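Camisola de basquetebol Flumovau, réplica vermelha: ensaio de costura, estampagem e lavagem

26 de junho de 2020

A peça analisada é uma camisola réplica dos Chicago Bulls, vermelha, com o número 23, vendida pela loja em linha Flumovau. Foi comprada a preço normal, tamanho L, e utilizada durante oito meses, desde outubro, em casa e em treino ligeiro. A avaliação incide sobre construção, aplicação gráfica, estabilidade dimensional e conforto, por esta ordem. 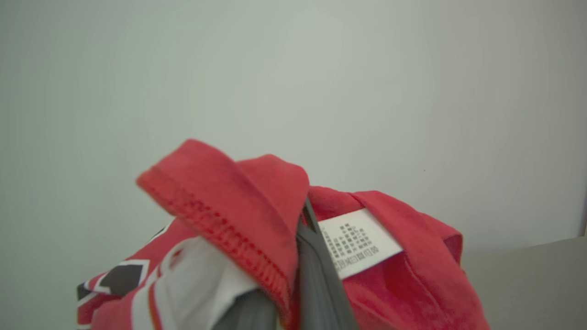
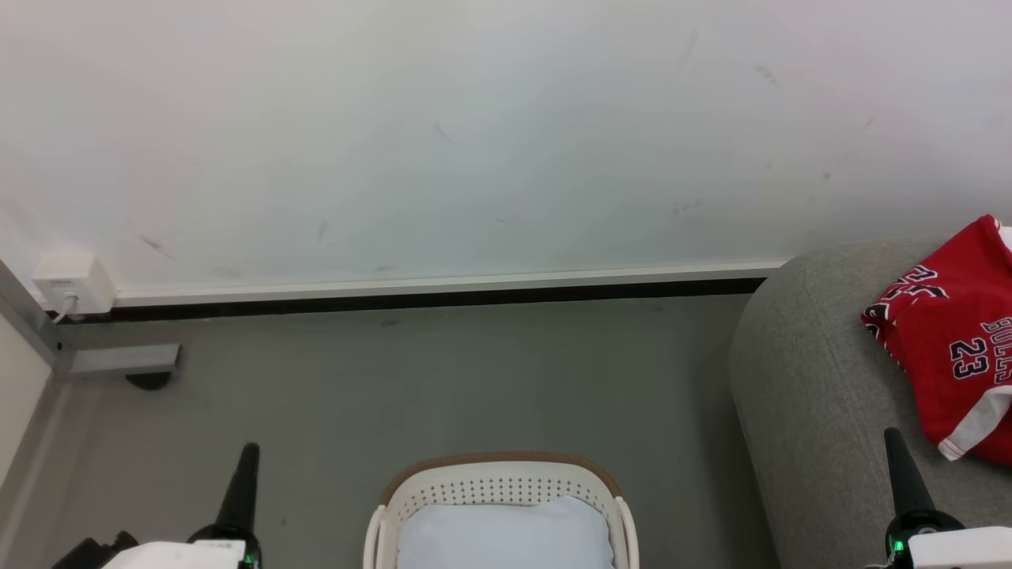
Camisola vermelha, amarrotada, sobre um assento cinzento.

Construção

As bainhas são o ponto mais forte. O remate é feito em overlock, com fio de um vermelho mais escuro do que o do tecido, diferença que se nota no avesso e que não incomoda em uso. A tensão do ponto é regular. Não encontrei laçadas soltas nem pontos saltados, e a bainha inferior mantém a ondulação dentro do aceitável para uma malha deste tipo. Puxando o tecido no sentido transversal com força moderada, a costura acompanha e regressa à posição sem abrir.

As cavas são menos conseguidas. No lado esquerdo, o encontro entre a costura lateral e o debrum tem um desvio de três milímetros, visível quando se sobrepõem os dois lados. A modista Eylül Değirmenci, a quem pedi uma segunda opinião, atribui o defeito a um corte feito com demasiadas camadas empilhadas. É comum neste segmento e não compromete a resistência.

A superfície interior da malha ganhou algum pelo, sobretudo junto às dobras. O borboto propriamente dito limita-se à zona da cintura, onde há atrito com o cordão das calças.

Etiqueta

Etiqueta de cuidados branca, pequena, com caracteres muito reduzidos. A leitura exige boa luz e, no meu caso, lupa. O canto é rígido e roça na pele quando a camisola é usada sem nada por baixo. Pode ser descosida, mas convém guardar a informação antes: as instruções não estão repetidas na página do produto.

Estampagem

O texto BULLS e o número são pretos com contorno branco. A aplicação é flexível e não tem brilho excessivo. Com lupa, os contornos apresentam duas falhas de registo, ambas inferiores a um milímetro e ambas no algarismo 3. À distância normal não se distinguem.

Dobrei a zona do número 80 vezes sobre a mesma linha, à mão, e não surgiram fissuras. Trata-se de um teste caseiro, sem valor normativo, mas permite comparar com a réplica da Prestthorpe que ensaiei nas mesmas condições e que começou a estalar muito antes do fim.

Lavagem

A peça passou por 16 ciclos a 30 graus, do avesso, com detergente líquido sem branqueador e centrifugação reduzida. A secagem foi feita sempre ao ar, à sombra. Resultados:

Encolhimento em altura: um centímetro, todo ele nos primeiros dois ciclos.
Encolhimento em largura: não mensurável.
Perda de cor: ligeira, uniforme, perceptível apenas por comparação com o interior da bainha.
Transferência de cor: ligeira no primeiro ciclo, nula nos seguintes. As zonas brancas não ganharam tom rosado.
Peso a seco, depois do último ciclo: 248 gramas.

Não recomendo máquina de secar. Ching-wen Ng, leitora que comprou o mesmo modelo, escreveu a relatar que os bordos do número levantaram após uma única secagem a temperatura média. Não repeti o teste na minha unidade.

Uso

O corte é largo e comprido, mais próximo da roupa de lazer do que da roupa de jogo. Quem estiver entre dois tamanhos deve escolher o menor. A cava desce bastante e deixa liberdade total ao ombro. A respirabilidade é razoável no corpo e fraca por trás do número, que funciona como uma placa contínua e retém transpiração. Para uma hora de lançamentos serve; para treino intenso há opções melhores, por exemplo a linha sem estampagem da Buron.

A malha amarrota quando fica amontoada, mas recupera depois de pendurada durante a noite. O ferro, a ser usado, deve passar só do avesso e nunca sobre a estampagem.

Compra e devolução

Custou 20 euros, portes incluídos. Veio dobrada num saco simples, sem cartão de reforço, com um vinco sobre o número que desapareceu na segunda lavagem. A troca de tamanho é possível, com o transporte a cargo do comprador. A tabela de medidas publicada indica uma largura de peito dois centímetros inferior à que medi, pelo que sugiro pedir confirmação à loja antes de encomendar.

Classificação

Costura: 4 em 5
Estampagem: 4 em 5
Estabilidade na lavagem: 4 em 5
Conforto: 3 em 5
Informação ao comprador: 2 em 5

Actualizarei as medidas quando a camisola completar um ano de uso. O ensaio da réplica da Ko, pedido por vários leitores, está em curso e seguirá o mesmo protocolo de lavagem.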